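## 4. Preparing the Seating Area and Teaching the Cushion Task

This section applies to the Rosotley household unit, model 3710, fitted with the Indix two-hand set. Complete Section 3 (Charging and First Start) before proceeding. The unit must show a steady green light on the chest panel.

### 4.1 Before you begin

1. Clear the floor in front of the sofa to a depth of 2000 mm. Rugs with a loose edge must be taken up or fixed down.
2. Remove blankets, remote controls, newspapers and any item smaller than a cushion from the seat.
3. Set adjustable headrests to the position in which they are normally used. The unit stores the outline of the sofa during teaching and will request a new scan if the outline changes.
4. Switch on the room lighting that will be in use when the task is carried out.

> **Caution:** Children and pets must be kept out of the cleared area whenever the unit is in Teach or Run mode.

### 4.2 Positioning the unit

1. Select **Walk to place** on the handset and guide the unit to the front of the sofa.
2. Stop the unit when it faces the seat squarely. Both feet should be flat on the floor and pointing towards the sofa.
3. Select **Ready**. The arms will come forward and the fingers will open.
4. Check the head view on the handset. The seat, the backrest and both hands should be visible. If either hand is missing from the view, select **Step back** once and check again.

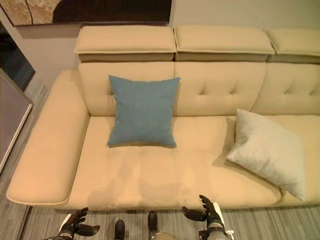 When the view is satisfactory, press **Hold**. The unit will keep its position until the next command is given or until 24 minutes have passed, after which it returns to Rest mode.

Note: On leather and other smooth covers, strong sunlight may cause bright patches which the unit reads as separate objects. Draw the curtains if the handset displays message R2.

### 4.3 Teaching the cushions

Loose cushions are taught one at a time. Fixed back cushions and headrests must not be marked as loose items.

1. Select **Teach**, then **Soft items**.
2. On the handset, touch the first loose cushion. A coloured outline will appear. Confirm that the outline follows the cushion and does not include any part of the sofa.
3. Touch the place where the cushion is to be put. It may stand against the backrest or against an armrest.
4. Repeat for each remaining cushion. A white or cream cushion on a sofa of similar colour may need to be outlined by hand; use **Draw outline** for this purpose.
5. Select **Save** and enter a name for the room.

### 4.4 Trial run

1. Set the speed to level 2. Higher levels are locked until one trial has been completed.
2. Stand to one side of the unit, within reach of the handset and outside the cleared area.
3. Select **Run**. Each cushion should be gripped by its sides, lifted clear of the seat and set down in the taught place.
4. If a cushion is dropped, press **Pause**, replace it by hand and select **Resume**.

> **Caution:** Do not reach between the hands and the sofa while the unit is moving. Press the red stop button first.

The finger pads supplied with the Indix set are suitable for woven fabric, cotton and leather. Cushions with beads, sequins or exposed zips should be left out of the task, as they may mark the pads. Replacement pads are available from Niklow service centres.

### 4.5 Care of the hands after use

Wipe the fingers with a dry cloth once the unit has returned to Rest mode. Liquid cleaners and leather polish must not be applied to the joints. Where polish has been used on the sofa, allow it to dry fully before the next run.

For messages not listed in this section, refer to Section 9 or contact Rahman Home Support, quoting the number printed inside the battery door.

Section 4 revised 2025-09-02.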